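Trakholm Wall Paint - Matt Emulsion for Interior Walls and Ceilings

Product group: Interior coatings
Data revised: May 2018

Trakholm is a water-based matt emulsion for plaster, plasterboard, lining paper and previously painted masonry. It is supplied ready to use and may be applied by brush, roller or airless spray. The finish is flat and hides small faults in the surface.

Two grades are available. Trakholm Standard is intended for bedrooms, halls and offices. Trakholm Plus contains a harder binder and withstands 2,000 scrub cycles in our own test - it should be chosen for kitchens, classrooms and workrooms.

Preparation
Surfaces must be clean, sound and dry. Fill cracks with Pudum Fine Filler and sand flush. New plaster requires a mist coat thinned with clean water. Stains should be sealed with Goment Primer before painting.

Application
Apply two full coats. Allow 4 hours between coats at normal room temperature. Do not apply below 8 degrees or in very damp conditions. Stir well before use and again after any break in work.
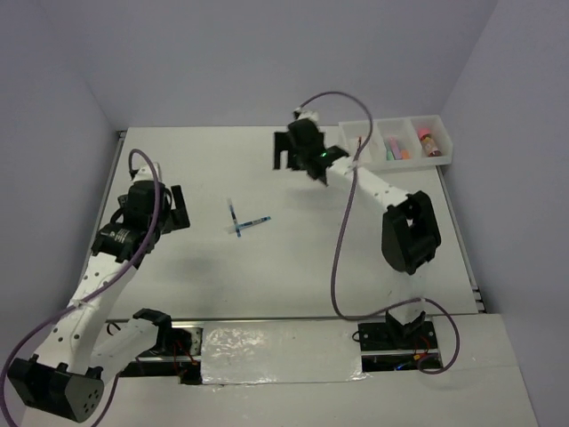

Pale greys and lavenders show roller marks more readily than white, so keep a wet edge and finish each wall in one session. Where more than one tin is needed, mix them together in a larger container first.

Colours
Stock shades are listed on the Avram colour card. Other shades are mixed to order, minimum 2 tins, and cannot be returned.

Storage
Keep upright and protect from frost. Reseal part-used tins firmly.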